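그라크덴(Grakden) 부품 서랍함 2달 써본 후기

나사랑 저항 굴러다니는 거 지겨워서 삼. 노란 프레임에 검은 상판, 투명 서랍. 벤드브리지에서 주문했고 배송 4일. 박스 모서리 찌그러져 왔는데 본체는 멀쩡.

조립 없음. 꺼내서 바로 씀. 손잡이가 위에 달려서 작업실에서 거실 테이블로 들고 다니기 편함. 다만 꽉 채우면 꽤 묵직하니 밑에 손 하나 받치는 걸 추천.

서랍은 앞으로 쭉 당기면 통째로 빠짐. 필요한 칸만 빼서 테이블에 놓고 쓰다가 다시 끼우면 끝. 이게 제일 맘에 듬. 전에 쓰던 라툰네티 제품은 서랍이 안 빠져서 맨날 손가락 넣고 뒤적뒤적...

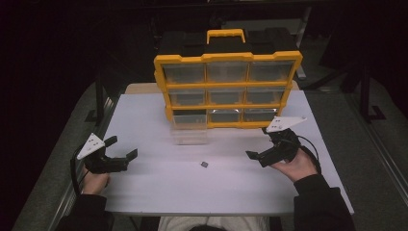

아쉬운 점

- 칸막이 안 들어있음. 작은 부품은 한 칸에 여러 종류 넣으면 금방 섞임. 지퍼백에 나눠 넣는 중
- 끝까지 안 밀면 들고 갈때 서랍이 스르륵 나옴. M3 너트 거의 100개 바닥에 쏟음. 아직도 소파 밑에서 나옴
- 투명이라 안은 잘 보이는데 잔기스가 잘 생김. 마른 휴지로 닦지 마세요
- 라벨 붙일 자리 따로 없음. 그냥 서랍 앞에 마스킹테이프 붙임

누구한테 맞나

집에서 소소하게 납땜하는 사람. 부품 종류 많으면 칸이 모자람. 그럴땐 하나 더 사던가 칸 많은 거 찾아보시길. 저는 7월에 하나 더 살 예정, 색은 같은걸로.

별점은 5점 만점에 4점. 칸막이만 줬으면 만점 줬음. 질문은 댓글로요, 답은 좀 늦을수 있음

2019년 5월 31일 작성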